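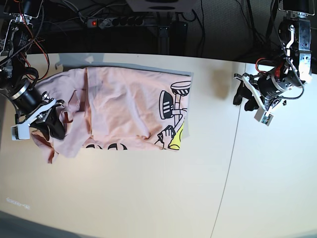

The closet swap is back, and so is the argument about hangers

The Melham clothing swap returns on the first Wednesday of June, in the lower hall on Kemside Street, doors at 6 in the evening. If you came in the fall, you know the drill and can skip to the part about shoes. If you didn't, you missed 645 items of clothing changing hands in one evening, at least four of which were the same brown corduroy blazer going around and around like a library book.

We know the number because we made the mistake of putting a clicker on the door. The person holding it has asked to do something else this time.

How it works, for newcomers. You bring clothes you no longer wear. You get a ticket for each thing you hand in, up to 12. You spend the tickets on clothes other people no longer wear. You go home with the same amount of stuff, feeling as if you've cleaned out your closet. It's a remarkable system and I've fallen for it five times.

Drop-off opens the Monday before and runs through the afternoon of the swap. Please use drop-off. Last time a good third of you arrived at the door with a trash bag in each hand and the look of someone who had started packing after lunch, and the line went down the steps and past the bike rack. The sorting tables can handle a bag at a time. They can't handle all of Kemside at once.

What we'd like: shirts, sweaters, pants, skirts, dresses, coats, kids' things in any size. Kids' things especially. There were families at the fall swap who had walked over for school clothes and found two snowsuits and a christening gown. If your children have grown since the last time you looked, this is your moment.

What we wouldn't like: underwear, swimsuits, anything with a smell, anything with a company logo and a date on it. That last one is new. I don't want to make anyone feel bad about the Weidemann Plumbing summer picnic, which by all accounts was a good picnic, but we had a whole box of those shirts in extra large and we took a whole box of them away again at the end of the night. We would have cut them up for rags, except that they're polyester and just push the water around.

Clothes should be clean. I'd have thought this went without saying, and then I worked the sorting table. Check the pockets too. The fall haul from pockets came to eleven dollars in change, a retainer, a house key nobody has claimed, and a grocery list that said only "limes, apologize." The key is still in the office drawer. The limes we can't help with.

A word on folding. It would save us hours if things came folded, and I say that as someone whose own dresser looks as if it was packed during a fire drill. It doesn't have to be store folding. Sleeves in, bottom up, done. Turn it so the front shows, so a person flipping through a stack can see what's on it without shaking the whole thing out. A stack of tees is a beautiful object for the first twenty minutes of a swap. After that it's a compost heap, and we spend the rest of the evening walking up and down putting it back. If you see one of us doing this with a certain set to the jaw, you could put the one you're holding back where you found it.

Hangers. Here we come to the part of the planning meeting that ran forty minutes over. One side holds that hangers should stay with the clothes, because people already have too few at home. The other side holds that hangers belong to the swap, since we own exactly 200 and would like to go on owning them. The vote was a tie. The compromise is that wire hangers may leave and plastic ones may not, and there'll be a bin by the exit for you to search your conscience over. Wooden hangers aren't covered. If you bring wooden hangers to a clothing swap, you're doing better than the rest of us and can make your own rules.

Shoes. We said no shoes last time, and then we had shoes. They came in at the bottom of bags, under the sweaters, singly in a couple of cases. So this time there's a shoe table, by the stage, and it has its own ticket, which is green. Pairs only, tied or clipped together. The limit is two pairs each. No ski boots – they're a very specific gift and the table has folding legs.

There's a fitting room again, meaning the coat room with a bedsheet over the doorway. The mirror is better than it was. The light isn't. Several people went home last fall with what they believed to be a navy sweater and now own a purple one, so take anything important over to the window before you commit, or at least bring a friend who'll tell you the truth.

Mending will be in the back corner until 8. Buttons, hems, small holes. They'll do it while you wait if the line is short, and show you how if you ask nicely. They won't shorten curtains. They were asked to shorten curtains.

Food is from the Rusine bakery, who are sending over whatever's left at closing. In the fall that meant poppy seed rolls and a frankly unreasonable amount of rye. Eat it on the stairs or outside, please, and keep it away from the knitwear. Coffee is a dollar in the jar. Tea is a dollar too, although it's the same hot water and I've heard the complaints.

Whatever's left at the end gets boxed up for the thrift store across the river, which has kindly agreed to take it, provided we do the boxing properly. Properly means sorted by size and taped shut. We could use six more pairs of hands between 8 and 9:30 for that. You'd get first look at the tables before doors open, a perk we're aware is slightly unfair, and it's the only pay on offer. Sign up on the sheet by the office or reply to this newsletter.

Parking behind the hall is for unloading only. Street parking is free after 5. The side door sticks, so use the front.

And if you're the current owner of the brown corduroy blazer, it's fine to keep it. You can also bring it back. There's a man's size 42 with nothing wrong with it except the elbows, and I've seen at least three people look very good in it for the length of time it takes to get home.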